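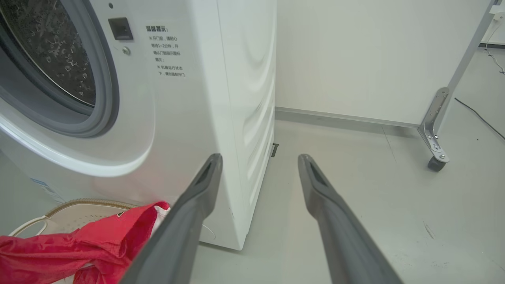 Utility room check, before the new tenants arrive

August 29, 2018 | By Angharad Foulkes
11 comments | 3 shares
Print this page | E-mail this page

I love doing these! Hartono Cottage has had a proper going-over and it's in lovely shape. My notes are beside each item, so steal whatever is useful for your own place.

Smoke alarm, landing - PASS. Loud enough to set off next door's dog. Tested with the button, battery changed in March.

Carbon monoxide alarm - PASS. Good until 2021, and the date is written on the front in marker (great habit, please copy it).

Stopcock - PASS. Turns by hand now! Sándor freed it and tied a label on.

Water meter - reading 3,364. No movement with all the taps shut.

Washer hoses - PASS. No bulges or cracks, both ends hand-tight and then a nudge with the spanner.

Door lock on washer - PASS. Wait a minute or two after the cycle and never tug at it. I'll put that in the welcome folder.

Sockets - ONE TO FIX. Faceplate by the back door is cracked. Cyril Furnival is booked.

Back step - ONE TO FIX. Loose slab on the left, wobbles like mad.

Window catches - PASS, all of them, and the bathroom one is a joy since it was oiled.

Comments

Lacey Cheetham: Brilliant list. Do you check the loft hatch too?

Angharad Foulkes: Yes, it's on the upstairs sheet - along with the tank lid and the loft light.

Nathalie Vandenberghe: Pinching the marker idea for our alarms tonight!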